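Packing bench news

Quick one from the sorting room, written between deliveries so excuse the typing.

The white bench is staying where it is. We looked at turning it to face the door, Ha-neul Kang measured up, and it would have left no room for the trolleys. So it stays put, blue bins behind, same as before. Sorry to those who voted for the move.

Steel rail along the back: please wipe it when you wipe the top. Dry cloth, along the grain. The Kuvar spray is for the top only, it leaves streaks on steel and then somebody has to go over it all again. And no tape on the rail please. Labels, order slips, shopping lists, all of it goes on the board by the kettle. Tape marks took Marijke Desmet most of a morning last time.

End of shift means a clear top. Tape guns back on the hook, Skudeck cartons folded flat under the stairs, odd bits into the tray. If a parcel is only half done it goes on the shelf with a note, not left on the bench overnite. The January count came to 253 parcels out, and 32 of those had to be opened again for a missing slip. Mostly ones that had been left half done. Just saying.

Arkness are sending new bin labels in March. Bigger print, thank goodness. Old ones stay on untill then, even the peeling ones.

Bench top and rail: 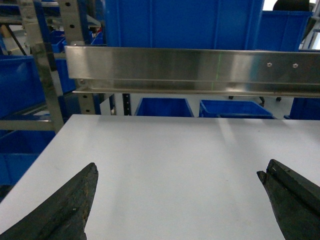
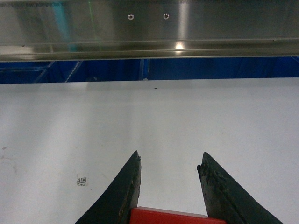 Can I leave my own things on the bench if I'm back first thing in the morning?
Please take them with you or use the lockers, the early shift starts packing before most of us are in. Locker keys are with Marijke.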